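# Divach Drops the Frozen Slice, and Half the Town Wants It Back

The cafe chain Divach has stopped selling its frozen breakfast slice, a square of egg, potato and cheese that it has sold in more or less the same form for as long as most of its customers have been awake before seven. The news came in a notice taped beside the registers, under the one about restroom keys.

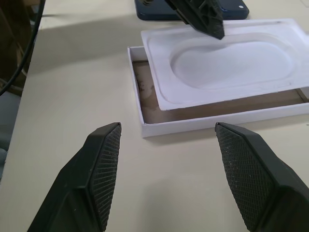

The notice ran to two sentences. The first said the slice was being retired "to make room for new favorites." The second thanked customers for their understanding, which was a bold thing to count on at 6:40 in the morning.

By lunch there was a petition. It started on a sheet of notebook paper at the Asunano branch, clipped to the tip jar, and had moved online by evening, where it passed 300 names before anyone fixed the spelling in the headline. It now stands at nearly 3000. Asunano has fewer adults than that, so either word has traveled or feelings in town are strong enough to sign twice.

For readers who never had one, the slice was not a looker. It came out of the oven the color of a manila envelope, with a corner that was always too hot and a middle that sometimes wasn't hot at all. Regulars learned to eat it from the edge in. It cost less than a large coffee, and it could be held in one hand while driving, though the company never recommended this and the wrapper specifically advised against it.

Divach says the decision came down to supply. The slice was made by Bepari, a frozen foods firm with a plant outside Vukudby, and Bepari is closing the line that made it. A company statement said demand for "square-format hot breakfast" had been soft across the region for several years. The same machines will be used for a filled flatbread, which is round.

Bepari's customers in the region apparently included two school districts, a hospital cafeteria and a bowling alley. The bowling alley has said it will carry on with what it has in the freezer and has asked people not to call about it.

There is some disagreement about what the slice's fans are asking for. The petition asks Divach to "bring back the slice," but the comments below it make clear that signers have different slices in mind. A large group wants the version from before the recipe changed and the peppers went in. A smaller and angrier group wants the peppers. One signer would like it known that the slice used to be bigger, and has posted a photo of a ruler. Another has signed only to complain about the parking at the Vukudby branch, and has since picked up a following.

Divach, for its part, denies that the slice ever shrank. A spokesperson said by email that its weight "remained within its published range," and when asked what the range was, sent a link to the home page.

The replacement arrived in stores this month. It is called the Morning Fold, and it costs 2 dollars more than the slice did. It has spinach in it. The menu board describes the sauce as "bright." This reporter tried one at the Asunano counter and found it perfectly pleasant, a verdict that drew a long look from the man next in line, who had ordered toast.

Staff have been told to offer the Fold to anyone who asks for the slice. One worker, who asked not to be named because she likes her shifts, said this had gone about as well as you'd expect. "They ask what's in it, and I tell them, and then they say they'll just have a coffee," she said. She has worked at Divach for 13 years and was once sent to a training day on how to heat the slice evenly. She said the training did not help.

A few people have tried to fill the gap themselves. Home versions began turning up on the town message board within days, most of them built on frozen hash browns and a muffin tin, and nearly all of them described by their makers as too good. This has turned out to be a real problem. The original, everyone seems to agree, had a flatness of flavor that is hard to get from fresh eggs. The best-reviewed copy so far calls for powdered mustard, cheap cheese and a night in the freezer, followed by a microwave on the wrong setting.

The diner across from the Asunano branch has also put a sign in its window reading WE HAVE SQUARES. These are brownies, it turns out, but business is said to be up.

The town council was briefly drawn in. During public comment at its last meeting, a resident asked whether the slice could be given some sort of protected status, like the old depot. The council's lawyer said it could not. The resident asked whether the lawyer was sure. The meeting then moved on to storm drains – an item that had been on the schedule since December and that emptied the room.

Whether any of this will move Divach is hard to say. The company has changed its mind once before, when it swapped its paper cups for a ridged kind that customers said felt like holding a radiator. The old cups were back by spring, with no notice taped to anything. But Divach buys cups by the truckload from anyone who will sell them, and the slice had only the one maker.

Bepari would not say how much of the product is left. It did confirm that the last cases have shipped and that the plant has no plans to sell the recipe, which it called "proprietary." Told that the town message board believed it had already worked out the recipe, the company declined to comment, then wrote back an hour later to ask about the mustard.

The Vukudby branch still had a handful of slices on hand when this item was written. They are not on the menu board, and the staff will not bring them up, but customers who ask before eight have reportedly been handed one in a plain bag. The limit is one per person. The middle, according to a man eating his in the parking lot, was still frozen.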